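From: Paraschiva Zamfir
Subject: Re: Can they do the dishes yet?
Date: July 2021

> The Ornus people told our group in Flornport that a machine
> will be clearing tables and folding towels within 3 years.
> Does anyone who works with grippers believe that?

Clearing a bare table, perhaps. Towels, no. I spent two weeks at the Stetasberg workshop last November and most of it went on picking things up and putting them down again. Flat items were the worst. Two stiff fingers can't get under a sheet of card unless it overhangs the edge.

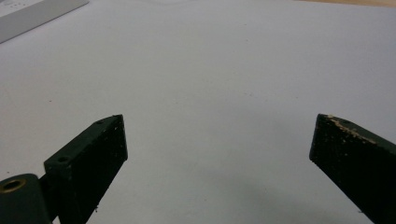 We did better with cups and boxes, but only when they stood apart from each other. Somogyi's group has a longer list of chores and I'd trust their results over mine.

Wear is the other thing to ask Ornus about. Fingertips get rough with use - a person hardly notices, a machine may well do. I'd give it some 10 years for a kitchen.

Paraschiva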